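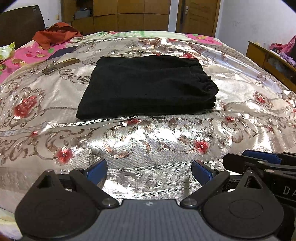
I've been using the Vitby hand gripper for 4 months now, so I figure I've earned the right to an opinion. I'm not a tech person. I fold clothes for a living, at Alvarado, a wash-and-fold place with pickup and delivery, and before this the fanciest thing I ran was the steam press.

Background, for anybody whose boss is looking at one of these. Our owner, Hermenegildo Solís, signed up for the Vitby package in June. You get a folding machine with two arms that goes at the end of the table, plus the hand grippers, which are for us. You squeeze it, the two fingers close, the camera on it records what you did, and the arms are supposed to learn from all those recordings. Everybody on the folding crew got one to practice with and we're allowed to take them home (paid hours, and get that in writing before you agree to anything!). I do a lot of mine on the bed at my own house, on my big flowery satin bedspread, because Vitby's instructions say to change up the surface and the lighting as much as you can.

OK so the good stuff. The fingers have blue rubber pads on them and they GRIP. I expected to be chasing T-shirts all over the place and I wasn't. Knits are easy, towels are a dream, and a pair of pull-on pants is fine once you learn to go for the leg and leave the waistband for last. Elastic waists bunch up on you no matter what, same as they do with bare hands. The fingers open nice and wide, so you can get hold of a whole folded stack and turn it if you're careful.

Now the complaints. It's front-heavy, and I feel it in my wrist way before I feel it anywhere else. I was doing an hour straight at first and paying for it at night. Jovita Espinoza, who has the table next to mine, wraps a dish towel around her forearm and says it helps. It did nothing for me, what helped was stopping every twenty minutes. Also, slippery fabric under slippery fabric is a pain. Satin on satin, forget it, everything scoots. And dark clothes show every speck of lint, so keep a lint roller handy if you're the kind of person who can't leave that alone. I am.

The app needs work too. My goal is 700 folds a month, and the counter doesn't save if your phone goes to sleep before the upload is done. I lost an entire evening of baby clothes that way. Cindetico, the outfit that handles support, did answer me, and Evangelia Drakos over there got my count fixed by hand, very nice about it. But come on, just make the thing save.

What I really wanted to know before we started, and couldn't find in any review, was what it does to the job. So this is how it's gone at our place. The arms do towels, washcloths and pillowcases now. They're slow, slower than Jovita by a mile, but they keep going through lunch. We used to have 2 people on towels every morning and now we have one person watching towels and fixing the ones that come out crooked. That person is usually Teodoro Esquivel and he'll tell you he'd rather be folding. Watching is boring! You can't chat with anybody over the noise of the thing, either.

Hours haven't been cut so far. Hermenegildo told us the extra time would go into pressing and mending, and so far that's been true, and I've picked up hemming, which I like. His sister Tonantzin Solís does the books and she got us a bump in pay for recording hours after a few of us asked for it together. I do still think about the fact that I'm the one showing it how to fold. Some nights I'm doing a stack of black pants and I think, well, there goes pants. I don't have a good answer for that. I asked to see the recordings from my house and to have a say in which ones get sent, and we got a delete button out of it, so ask for that if you're in the same boat.

We tried the Zarkix one for a week first, by the way. Lighter, much kinder to the wrist, but the fingers were hard and skinny and I kept dropping socks. I'd take the Vitby over it, sore wrist and all.

So, the gripper itself gets a solid 4 stars from me. The app gets 2. If you're going to be using it at home, put a pillow under your elbow and sit down for the small stuff. And do your fitted sheets somewhere else, with help. I gave up on those in the second week and I'm back to doing them by hand.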